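Project report - setting up the simulated stacking cell
Loubna Kamel, September 26, 2026

What I was given

The cell is called Girent. One arm, two-finger gripper, a wrist camera, two cubes (red and green), all in simulation. Last year's group left it half working and the notes were thin. My job was to get it so the next person can open it, press run and get a stacking attempt without touching the config files. Not to make the stacking any good, that's the other project (Piltus).

State at the start

It crashed on load. The config pointed at a folder on somebody's old laptop. Fixed that, then it loaded but the gripper closed sideways relative to the cube, because the hand was mounted 13 degrees off. I spent two days thinking it was my math. It was one line in the mount file.

Setup steps, in the order I would do them again

Reset the arm to home. Check the home pose against the saved one before anything else - if the joints don't match, stop there.
Set the hand rotation to zero and look through the wrist camera. Both fingertips should show at the bottom corners, red cube in between when it's over the pick spot.
Open and close the gripper 5 times with no cube. Watch for drift in the finger positions.
Then put the cubes in and turn physics on. Not before, they fall through the table if the contact settings haven't loaded yet.

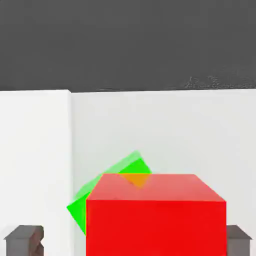
Contact settings took the longest. With the old values the fingers sank into the cube sides and then it shot out on release. I raised the stiffness in small steps and halved the time step. Slower to run but it holds. Friction on the finger pads I left alone becuase every change there broke something else.

Rendering is a seperate headache. The viewer we use (Grultico) has a blending option that makes solid objects look see-through when they overlap. I haven't found where the default is stored, so for now check it by hand after each restart. It has no effect on the physics, only on what the camera gives you.

Looking after it

Random seed is fixed at 1884. Leave it while debugging, change it for real runs. Clear the log folder every week or so, the viewer gets slow when it's full. Keep a copy of the mount file somewhere else!!

Not done

Automatic home check - still by eye. Camera calibration script runs but I don't trust the numbers. Handover to the next student is in December, I want both sorted before then.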